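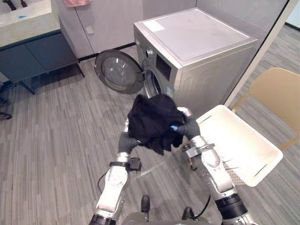 Washing dark clothes so they stay dark

Black trousers and jumpers lose their colour mostly from rubbing, and only partly from the water. I wash mine in this way since two years and they still look good enough for the office.

1. Read the care label first. If it says hand wash, stop here and use a basin.

2. Close the zips and turn every piece inside out. Empty the pockets, also the small one in jeans. A paper tissue in a dark wash is a whole evening of brushing.

3. Put dark things together, but keep towels away. They leave fluff.

4. Fill the drum to roughly 70 per cent. You should be able to put your hand flat above the clothes.

5. Choose 30 degrees or cold. For work clothes with grease I go up to 40, never more.

6. Use liquid detergent. Powder can leave white lines in the folds, especially where the water is hard, as in our town. Skip the softener for sports clothes.

7. Set a low spin and take the clothes out when the programme ends. If they lie in the drum overnight, the creases are difficult to iron out.

8. Dry them inside out, in the shade.

New black jeans should go alone for the first two washes. My neighbour Marcela adds half a cup of vinegar to the rinse. I tried it in April and saw no difference, but the smell was gone after drying.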